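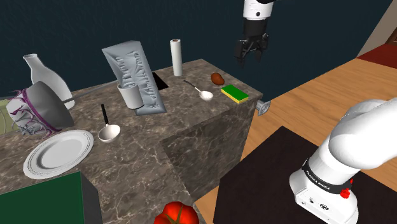
Marble-patterned counter, navy wall.

What I changed for my dry hands

April 8, 2023
by Gwawr Bowen

My hands were bad again by February. The skin over the knuckles split whenever I made a fist, and the sides of my thumbs caught on every sweater I own. I have had this most winters since I started at the bakery in Clirkby, where I wash my hands all day long. Usually I wait for spring. This year I got tired of waiting.

The first thing I changed was the soap at home. I had been buying a foaming one from Gronow that smells like oranges. I still like the smell, but my hands felt tight after every wash. I switched to a plain bar with no scent and kept the water lukewarm. I can't do much about the soap at work.

The second thing was hand cream. I had been using it once a day, before bed, and a lot of it. Tomos Rees, who I share shifts with, puts on a small amount after each wash, while his skin is still a little damp. I started doing the same on breaks and at home. The cream is the Vullska one in the 200 ml tube. It's thick and a bit greasy for the first couple of minutes, so I don't put it on right before I need to open a jar.

At night I use plain petroleum jelly and cotton gloves. The gloves came in a pack of 4 pairs from Pareck and they shrink — buy a size up. I lasted 2 nights before I pulled them off in my sleep. Now I wear them for an hour in the evening while I watch TV, and that seems to be enough.

I also turned the heat down to 68. I did that mostly for the bill, so I won't claim much for it, though my lips are less chapped too.

It took most of a month to see a real difference. The splits on my right hand closed first. My left thumb still has one rough patch by the nail, and I'm going to ask the doctor about it at my next appointment. I'll write about sunscreen for hands once I find one that doesn't sting.

Contact | © 2023 Gwawr Bowen | Back to top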